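3.2 What people do with a basket

I came into this part of the study sure that the food itself would decide what got picked up first. I'd worked a counter for 3 summers before grad school and I had opinions! So when Leidy Arango suggested we spend a whole month looking at what the food sits on, I said yes mostly to be polite. By the end of May I had changed my mind about nearly everything, and this section is my attempt to say how.

The counter at Nivport is a self-serve one. You walk in, you take a wrapped lunch, you take a drink, you pay at the far end. Before we got there the sandwiches were stacked in a chilled drawer and people had to lift one to see the one under it. We kept the recipes and the prices as they were and changed only the display, one piece at a time, over 8 weeks (the first 7 are the ones I report, as the last was cut short by a plumbing problem upstairs). Leidy kept the log sheets and I did most of the standing around and talking to people, which suited both of us.

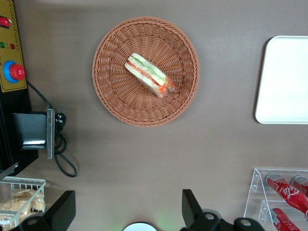 Baskets were the change I had the least faith in. I thought they'd look fussy, like something from a hotel breakfast, and I worried about crumbs getting down into the weave. But people talked about them without being asked, and they used words like "fresh" and "made here" for exactly the same sandwiches they'd called "fine" in the drawer. Some of that has to be color. In Figure 3 the sandwich is turned so its layers face up through the clear wrap, and the thin slices of cucumber come across as very bright green against all that orange-brown wicker - in the drawer, you saw mostly bread. The braided rim seems to matter too, and I'm less sure why. My own guess is that it makes a single sandwich look served, where a single sandwich in a drawer looks left over.

Figure 3. Wrapped sandwich in a round wicker basket, with a white tray and bottled Coca-Cola in a clear rack on the same tabletop.

The trays gave us the opposite result, and I was rooting for them. They're easy to wipe, they don't snag the wrap, and the staff liked them a lot more than the baskets. Shoppers didn't dislike them exactly. They just had nothing to say, and when I asked outright, I got answers about hospitals and airplanes. One man told me a tray is for carrying and a basket is for offering, and I wrote that down twice because I liked it so much.

I should be careful here, though. We left 1,000 comment cards by the register and the ones that came back were from people who enjoy filling in cards (bless them). The conversations were more useful, but they were conversations with me, a person who was visibly excited about baskets by week 3. Ernetti and Geagea, the other sites in the project, ran only the tray setup, so I can't say whether the basket effect would travel. Navix hadn't opened its counter yet.

Drinks are a side note, but a fun one. Putting bottles on their sides in a see-through rack next to the food made people treat the table as one meal, or at least that's how they described it to me. "I got the lunch," they'd say, as if somebody had bundled it for them, when all they'd done was reach twice. Leidy thinks this is really about distance between items and has little to do with the rack. We argued about it on most of our walks back to the office, and Section 3.3 takes up her side of it, with the spacing measurements she made after closing.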